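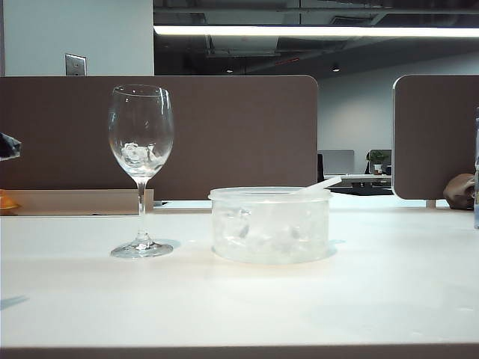 Page last changed: 1 Nov 2022

Come in, it is not clean

Reijo Manninen

When I was a child, people came to our house without asking. They knocked, and often they opened the door before my mother had answered. She put the coffee on the stove and cut whatever bread there was. If there was no bread she said so, and the visitor stayed anyway. I do not remember that anyone was ashamed.

Now I live in a town of decent size, I have a good flat and a table for six, and I can tell you that in the whole of last year I had guests on 2 evenings. I looked it up in my calendar. I am not a lonely man and I am not an unfriendly one. I see people all the time. I see them at Prosetti, the café below the library, where we pay for our coffee separately and go home when the chairs are being lifted. I want to write about why we have stopped going to each other's homes, and why I think it is our own fault.

The usual explanation is time. Everybody says they have no time. I said it also, for years, and I believed it. But I spend 45 minutes getting to Prosetti and back, and there I sit for one hour and a half with a friend who lives four streets from me. We could have used this time in my kitchen and it would have been longer, cheaper and warmer. So time can not be the whole explanation.

Another explanation is money. It is more serious, and I will not laugh at it. For some people even a cake for guests is an expense that must be thought over. But I notice that the people I know who have the least money are the ones who still invite. My neighbour on the ground floor has a pension that I would not like to live on, and there is always somebody's coat hanging in her hall. It is the rest of us, with our ovens and our long tables, who are "planning to have you over soon".

I believe the real reason is that we have made a visit into a performance. Somewhere between my mother's kitchen and mine, the idea came that a guest must be shown something. The flat must look as if nobody eats or sleeps in it. The food must be of a kind that we never cook for ourselves. There should be a first course. The glasses should be of the same family. Once you have accepted all this, naturally you do not invite anybody on an ordinary evening after work. You wait for a weekend when you have strength, and such a weekend comes rarely.

I was as bad as anyone. Some years ago I invited three colleagues for dinner, and I began to prepare on the day before. I washed windows. I went to Peltonen, the big household shop by the ring road, and bought napkins of cloth, which I had never owned and which I had then to iron. I cooked a fish from a recipe with 29 steps. When the guests came I was so tired that I heard very little of what they told me, and I stood up so often to see to the oven that one of them asked if I was all right. They thanked me very politely. Then two years passed and not one of them invited me. At the time I was hurt. Today I understand it completely. I had put the bar so high that they would have needed to wash their windows too.

It is a point which people who love to host do not like to hear. A very fine dinner is also a kind of bill. The guest goes home pleased and full, and on the stairs he begins to think how he could ever pay this back. If he can not, he stays away. I am not saying that nobody should cook well. If cooking is your joy, please cook, and please invite me. But if you do it from fear of what others will think, then your fear goes home with them.

I hear also the opposite argument, and it comes mostly from younger people. They say that the café is better exactly because it is neutral. You can leave when you want. You do not have to see how someone lives, and they do not have to show it. In a small flat with flatmates this may be the only possibility, and I have respect for that. A woman at my work told me that she does not want her colleagues to know that she sleeps in the living room so that her son can have the bedroom. I had no good answer to her. I have thought about it since, and still I have only half an answer. I think that if she invited me, I would respect her more and not less, but I understand that it is easy for me to say this from my side of the door.

Still, something is lost when we only meet in places made for meeting. In a café people are a little bit dressed, also in their talk. At home there are things lying around, and these things start conversations which nobody would have started. Why do you have an accordion? Who is the boy in the photograph? I had known a man for more than 100 lunches in the staff canteen before I was in his home, and there I saw a shelf full of books in Portuguese, and learned that he had been married in Lisbon and lived there until he was forty. In the canteen we had talked about the parking.

There are of course companies who have noticed that we are missing something. In September I got an advertisement from a service called Plosent, which sends to your home a box with everything for a dinner party, also with small cards on which are written questions for the guests. "What was your best summer?" I do not think the people behind it are bad. They have seen that we are afraid and they sell a railing to hold. But I would feel strange if I sat on my friend's sofa and he read me a question from a card. I would prefer that he was silent and went to look for the sugar.

What do I suggest then? I am careful with advice, so I can only tell what I do myself since last winter. I have decided to invite people for nothing special. I say: come at seven, there will be soup. Sometimes I say in advance that it is not clean. The first time I said this, my friend was quiet on the telephone for a moment and I thought I had offended him. Then he asked if he could come at half past six. He sat at the kitchen table while I peeled the potatoes, and after a while he took a knife and peeled also. We drank out of what was in the cupboard. He took home the rest of the soup in an old ice cream box, and the box came back a week later with apples in it from his sister's garden.

It was a very small thing, but in one week we had been in each other's hands three times, with the soup, the box and the apples. No café can give you that.

My family is from Nisside, a village where today perhaps half of the houses have light in winter. I was there to close my aunt's house, and I expected to work alone. On the first evening a neighbour whom I had not met since school walked in through the kitchen door. She did not knock. The floor was covered with boxes, there was dust everywhere, and I had one chair. I started to apologise in the town manner, for the boxes and the dust and the chair. She turned a box upside down, sat on it, and asked if there was coffee.

There was, but no milk. She stayed until it was dark, and she told me things about my aunt that I had not known in all the years of Christmas cards. The next morning I found that I had left the door unlocked the whole night, and I left it so the next night also.

I have tried to explain this to my friends in town, and some of them answer that villages are different, that there everybody knows everybody. It is true. But they know each other for the reason that they walk in. I have lived in my building for eleven years, and I have been inside four of the flats, one of them only because of a water leak.

On Thursday there is soup again, and I have asked the couple from the third floor. I have not washed the windows.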